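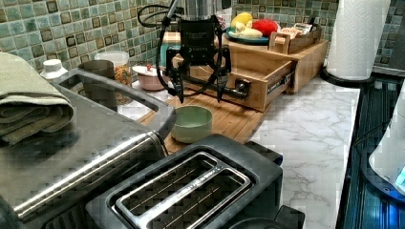
Stivcombe is a method for showing a robot arm a household task, either by guiding the arm by hand or by driving it from a distance with a controller. It was first written down by Wenceslao Bustos and Lautaro Zapata in Maldonado. In both ways of working, the positions of the joints and the opening of the fingers are stored together with the camera pictures. One complete showing of a task is called a pass.

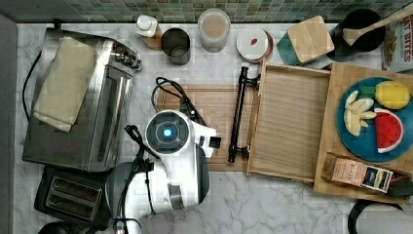

Robot arm at a kitchen counter, seen from above.

Kitchen tasks are common in the method. The first set, named Jornside, has 141 passes, of which 43 were guided by hand. The remote passes are usually slower, but the hands of the teacher stay out of the pictures.

A camera at the wrist gives a near view of the fingers and the object. Fast movement can blur it, so Zapata advises to slow down before each grasp.
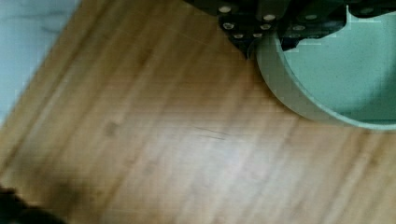 Wrist camera view, with the gripper over the rim of a pale green container.

See also: Burkelach notation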